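Mornell Handheld Gripper Pair – Good Practice Guide and Product Notes

Left and right units, sold as a matched set
Made by Skov

The Mornell pair is our favourite tool for collecting two-handed fabric work, and we love talking about how to use it well! You hold one gripper in each hand, do the job at a natural pace, and the recordings go to teaching a robot arm the same motions. Good habits at this stage save a lot of grief later.

What we ask of every operator

Check the label on each unit before you pick it up. Left stays left for the whole session, and the unit number goes in the log beside the operator's initials.

Wipe both lenses with a dry cloth at the start and after every break.

Close the fingers fully, open them fully, then begin. A take without that opening gesture is set aside at review.

Pinch fabric at an edge, hem or corner. Grabbing a fistful from the middle hides the contact point, and it's the contact point that everyone downstream wants to see.

Keep takes under 60 seconds. If you drop the garment, carry on and pick it up again – recoveries are worth keeping, as long as they're tagged as recoveries.

Get written consent from the household before working in a home, and let them look over the recordings before anything is shared.

Where the rules came from

Haf Owen wrote the first version for the Mosier laundry project, which logged 4,000 takes and kept 1,867 of them. She went back through the rejects herself, and 241 had nothing wrong except a swapped left and right unit. The label check has been at the top of the sheet ever since.

The current sheet was revised in September and comes in the case, along with a spare set of fingers. It also works with the Erkia wrist strap, though we'd suggest learning without the strap first.

Clothes and bedding, handled with the grippers

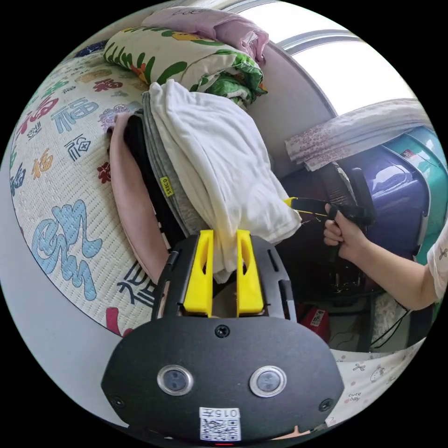
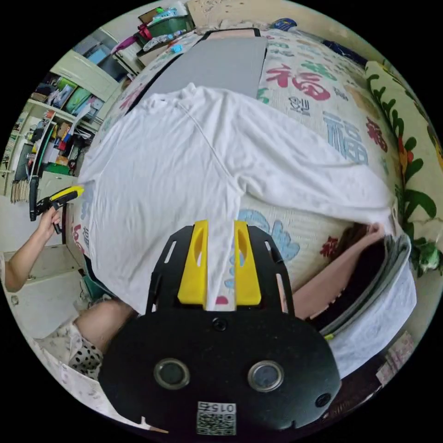
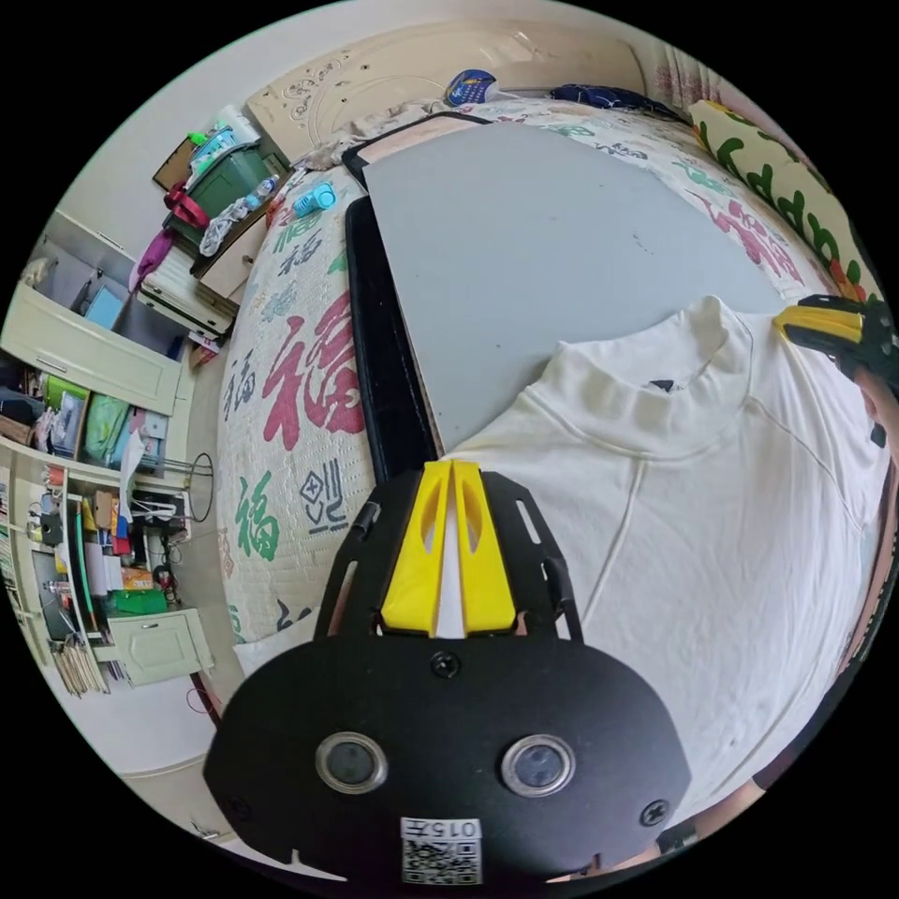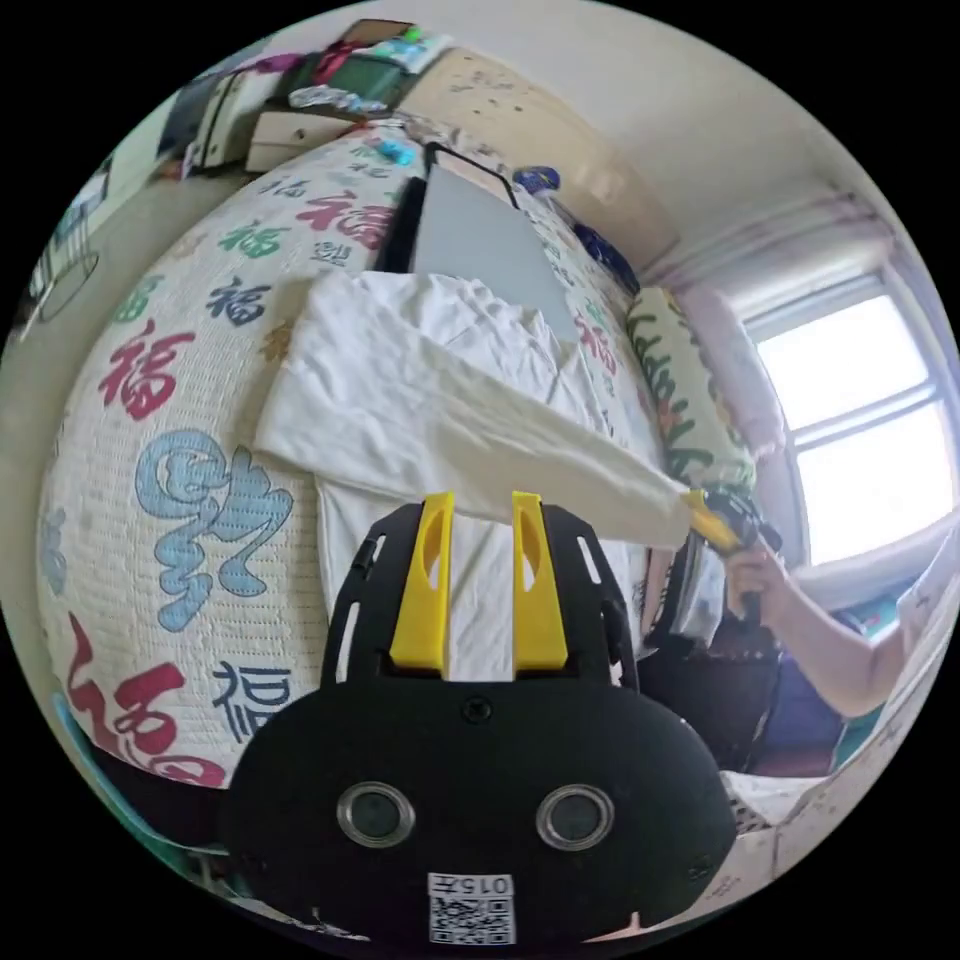
Can two people share a pair, with one gripper each?

We recommend against it. The guide and the log sheet both assume a single operator, and timing between two people is different enough that mixed takes need their own folder. If your project calls for shared work, use two full pairs and log each person separately.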